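2024-06-30

Utgate coupe, body shell, second try at the paint. The Szabó primer from March had gone grainy along the roof, so I took it back with 400 grit, wet, and washed the shell in dish soap. Left it to dry under the cover.

Two light coats of Plolismont 61 on the body, then one wetter coat. Coverage is good except inside the rear wheel arches, where the gray still shows. Will brush those by hand. Hood and engine cover sprayed separately on clips — same can, and the tone matches so far. 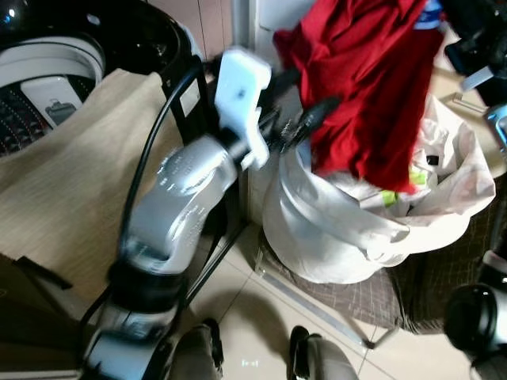 Arm by the white bag, red cloth at the opening.

Decals: Serik sheet is old and the clear film has yellowed. Tested one spare number in warm water, 8 minutes before it slid. It cracked at one corner but held together with setting solution. Plan is to coat the whole sheet in clear first and cut each marking out after that.

Wheels are 207 from the parts drawer, not the kit ones. They sit a little proud on the front axle. Need to shorten the stubs and check the ride height again before gluing anything.

Left to do: arches, window masks, seat belts, clear coat. Don't touch the roof until it has cured — last time I left a thumbprint.

3 comments
12 shares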